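换刹车片这事拖了两个月，今天终于弄完了，开个串慢慢说，想到哪写到哪。

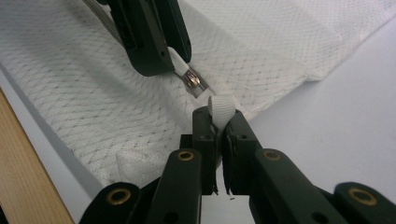 先交代一下车况。我这台小破车开了五年，前片是原厂的，一直没换过。四月保养的时候师傅拿手电照了一眼，说前片还剩薄薄一层，后片还行。我当时嫌他报价贵，嘴上说“再看看”，结果一看就看到现在。

拖着的这段时间其实已经有声音了。低速踩刹车，快停住那一下，右前轮会“吱——”一声，很细，像小勺子刮碗底。下雨天早上第一脚最响，开一会儿又没了，所以我每次都骗自己说是浮锈，磨磨就好。

浮锈确实会响，但磨几脚就该没了。我这个是天天响，晚上回小区倒车也响，倒车还比前进响！后来查了才知道，很多刹车片上有一小条金属报警片，片磨到一定厚度它就蹭到盘，专门用来吵你的。吵了我两个月，辛苦它了。

也不是每台车都有这个报警片。有的车是电子感应线，磨到了仪表盘亮灯；有的车只有一边装；便宜的副厂片有时候干脆没有。所以别指望“没响就是没事”，该看厚度还是得看。

怎么看厚度：方向盘打到底，轮子歪出来，手机开手电从轮辐缝里往里照，能看到卡钳夹着盘，中间那一层就是片。注意要分清背板和摩擦材料，背板是铁的，那个厚度不算！我第一次看就把背板算进去了，还挺高兴，觉得能再开一年。

外侧片好看，内侧片难看。我这次拆下来，右前内侧那片比外侧那片薄了一大截，如果只看外面，真的会以为还能撑很久。有条件的话还是拆了轮子看。

然后是买片。我在三个牌子里纠结：Jarka、Dakero，还有原厂。原厂两片一对去店里换，前轮一套报我527，不含工时。Jarka的陶瓷片网上181一套，送两小包润滑脂。Dakero在中间，客服回消息特别慢，我等了一晚上没等到就没买它了（就是这么草率）。

最后买的Jarka。先声明没人给我钱，也不是推荐，我才刚装上，好不好用得过几千公里再说。现在只能说尺寸对，卡簧对，装进去没有晃。

说到尺寸，一定一定要核对！同一个车型同一年份，高配低配的卡钳可能就不一样。我下单前按车型选，页面自动给我配了一个型号，我拿车架号去问店家，店家说不对，要换另一个。要是直接拍了，车都架起来了才发现装不上，那个画面我不敢想。

问店家的时候记得把这几样都发过去：车架号、前轮还是后轮、手刹是拉的还是电子的。后轮电子手刹那个要进维修模式才能换，自己硬顶活塞会把电机顶坏。我只换前面，省事，后面等该换了我估计还是老老实实去店里。

工具我有一部分：千斤顶、支架、十字扳手。缺一个活塞回位的压具，找Khaemba租的，就是我们这边那个可以自己修车的自助工位，连工位带工具按小时算。周三下午去人最少，我选的就是周三，隔壁几个位都空着，爽。

工位的地面是平的，这点比在小区路边强太多了。随车千斤顶只用来把车顶起来，人要伸手进去干活，支架必须垫上。不管多赶时间都垫。

顺序我写一下，给想自己弄的人参考，具体数据以你自己那台车的手册为准：轮子没离地的时候先把螺丝松一点点，别松完；顶车，放支架；卸轮子；拧卡钳下面那颗滑销螺栓，把卡钳往上翻。有的车是上下两颗都拆，整个取下来。

卡钳取下来千万不要让它吊在油管上晃！找根铁丝或者绳子挂到弹簧上。我用的是一根旧鞋带，很结实，就是不太体面。

压活塞之前先打开机盖，看一眼刹车油壶的油位。活塞往回压，油会往壶里涌，要是之前有人给你加满过，这时候就会溢出来。刹车油很伤漆，滴到了马上用水冲。我壶里油位偏低，压完刚好回到两条线中间，一滴没漏。

压的时候慢慢来，转一圈停一下。右边那个很顺，左边有点涩，我看了看防尘套没破，就继续压了。如果防尘套裂了或者活塞压不动，就别往下装了，那个属于要修卡钳的范围，换新片也是白换。

滑销也要拔出来看。我右下那根干得发涩，旧油脂都成泥了，难怪内侧片磨得快，大概率就是它卡着回不来。擦干净，抹耐高温的专用硅脂，别用黄油，橡胶套会泡胀。

新片装上，背板两端跟支架接触的小耳朵上抹薄薄一层脂，摩擦面绝对不能沾。手上有油就换手套。我换了三副手套，旁边垃圾桶都是我的。

盘我没换。拿卡尺量过，比盘上刻的最小厚度还多不少，边缘有一圈小台阶，手摸着有但不刮手。有深沟或者踩刹车方向盘抖的，建议盘一起看看，不然新片装上去很快又被旧盘磨花。

装回去，螺栓按手册扭矩上。轮子装上先对角带紧，车放下来再用扭力扳手打到位。我以前都是凭感觉“再使点劲”，后来有次补胎，自己拧的螺丝自己卸不下来，从那以后就老实用扳手了。

重点来了，发动车之前先踩刹车！连着踩，踩到脚感变硬为止。刚压回去的活塞离片有一段距离，第一脚是踩空的，直接挂挡走会非常刺激。我坐上去第一件事就是踩，踩了好几脚才硬起来。

然后是磨合。我找了Rirnura那条新修的路，下午没什么车，提到中等速度，轻踩降下来，不要刹死，开一段让它散散热，再来。说明书上就是这么写的，来回重复到脚感稳定。头几天也别猛踩，跟车放远一点。

有一股烧糊的味道，第一次换的人可能会吓一跳。我那两片表面有涂层，头几脚有一点味，回家就散了。要是一直有味，或者某个轮子烫得离谱，那就要停车查是不是拖刹，别硬开。

费用算一下：片181，工位和工具租金另算23，加上家里本来就有的硅脂，比店里便宜很多。不过时间是实打实搭进去一下午，第二天腰还有点酸，哈哈。

有人问值不值。看你享不享受这个过程吧，我是喜欢自己动手的，弄完还顺便把轮毂内侧刷了。如果你看到要拆卡钳就心慌，那真的去店里，刹车这个东西别拿来练胆。去店里的时候要求把旧片给你看，也让师傅顺手看看滑销。

还有人问陶瓷片是不是雨天不灵。目前还没碰到下雨，不敢乱讲。干路上脚感比原来旧的那副软一点点，行程差不多，声音是彻底没了，倒车也不叫了。

刹车油我这次没换，手册写的周期快到了，下个月去店里让他们一起弄，顺便测一下含水量。到时候接在这个串后面写。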